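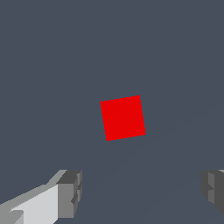

Red cube on gray, top view.

Filed under: Hockey / Arena Ops

1/ Haverford rink attendance for January: 3,578 over four home dates. Best single gate was 1,010, against Clikau.

2/ Ice was held a quarter inch thinner than last season. Wojciech Grabowska runs the plant and logs slab temperature before each skate.

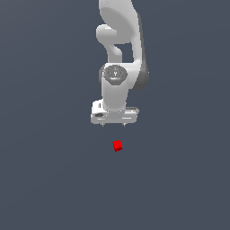 Thinner ice takes less compressor time. The tradeoff is more patching at the creases after the second period.

3/ Road trip to Eveo is by bus. Maja Dudek starts in goal. 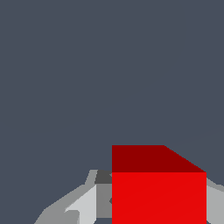
4/ Next home gate opens an hour before puck drop.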